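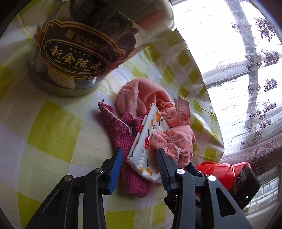 Photo: Flirwood household archive, August 2026. Free to reuse with credit.

Flirwood Dried Peel Notes

What is in this collection

The collection has 280 short text records on drying and keeping fruit peel at home. Each record is one batch, written down by the person who dried it. The records were first kept on paper cards in Grindetent and typed later into a single table. Spelling mistakes were corrected, but the wording of the authors was left alone.

Files

peel_records.csv – the main table, one row for each batch
fruits.csv – the list of fruit names and their local variants
notes.txt – longer remarks which did not fit in the table

Columns in the main table

batch: a number from 1 to 280
fruit: the name as in fruits.csv
method: oven, air or stove shelf
days: full days of drying, 0 for oven batches finished the same day
storage: jar, tin, paper bag or cloth bag
remark: free text, may be empty

Known problems

In 73 records the storage column is empty. We did not guess the missing values. Another 28 records give the fruit only as "citrus", and they should be left out if you compare lemon with orange. The oven temperature was never asked on the old cards, so it appears only in some remarks.

Batches from October are more frequent than from any other month, and for this reason the air drying times are not good for a warm climate. Please do not use the table as advice on food safety.

Versions

Version 5 is the current one. It joins the Parsons cards with the Faltetti cards, which before were two separate tables. Old batch numbers are kept in notes.txt – look there if your script stopped working after the update.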